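Katlow Towbar, Field Model

Bollthorpe Ground Equipment > Towing > Towbars

Price: $3,361
Weight: 104 lb
Frame warranty: five years
Ships from: Sirnside
Status: in stock, next batch due in October

If you have ever dragged an old towbar across a wet ramp at 4 a.m. with one flat tire and a hitch that won't line up, you already know why we got so excited about building this one! The Katlow is our field towbar for military and civilian ramp crews who move transport aircraft in all kinds of weather, often on concrete that has seen better days.

The whole bar weighs 104 pounds, and with the wheels down one person can walk it out to the nose gear and swing it into place. We spent a lot of time on the balance point. Push down on the tail and the head comes up smoothly (no bouncing, no fighting it), and the hand crank takes care of the last inch or so. Crews who tried the early bars kept asking for a longer crank handle, so it has one now, and it folds flat when you hitch up.

Shear pins

The head carries two shear pins. Both come out from the top with a quick-release collar, and you can get at them in heavy gloves. A spare set rides in a capped tube welded to the left side of the bar. Please use the pins we supply and don't swap in hardware store bolts, even for one short move. A bolt that is too strong passes the load straight to the nose gear.

Swapping heads

The standard head is held by a single cross pin. Pull it, slide the head off, slide the next one on, and put the pin back with its safety clip. Heads for other aircraft are listed on the Towing Accessories page. If your type isn't there, send us the towing page from your maintenance manual and we'll tell you if we can make one.

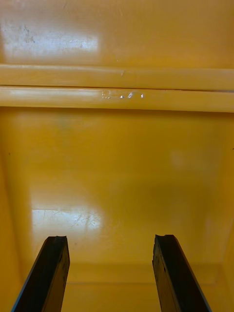
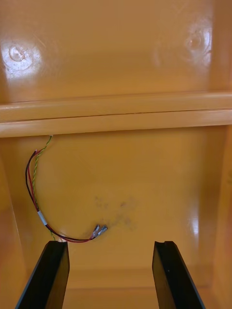
Wheels and tires

We went with foam-filled tires. They weigh a little more than air-filled ones, but they don't go flat, and we think that's a great trade on a ramp with safety wire and stray screws lying around. The axle has a grease fitting at each end. Give them a couple of pumps every month, more often if you work near salt water.

"I used to keep a bicycle pump in the truck just for the old bar," says Ertuğrul Akbulut, who runs ramp training at our Sirnside yard and had a big say in the wheel layout. "I gave it to my nephew."

In the crate

Towbar with standard head, fitted
Shear pins, one set fitted and one set spare
Folding crank handle
Reflective sleeve for night work
Printed manual and inspection card

Care and inspection

Look over the welds at the head and the hitch eye before the first tow of the day. Wipe the crank screw clean and oil it lightly; skip the thick grease there, which picks up grit. If a pin shears, stop, check the nose gear the way your manual tells you to, and check the bar for bends before fitting new pins. Store it with the wheels down and the head off the ground.

Warranty

Five years on the frame and welds, one year on wheels, crank and pins. Pins that shear in use aren't covered, as that's their job.

Ordering

Tell us the aircraft type and the hitch height of your tug when you order. Bars go out by freight on a pallet, so you'll need a forklift or a few strong friends at the other end. Pickup from Sirnside is free, and we're happy to show you a head swap while you're in the yard.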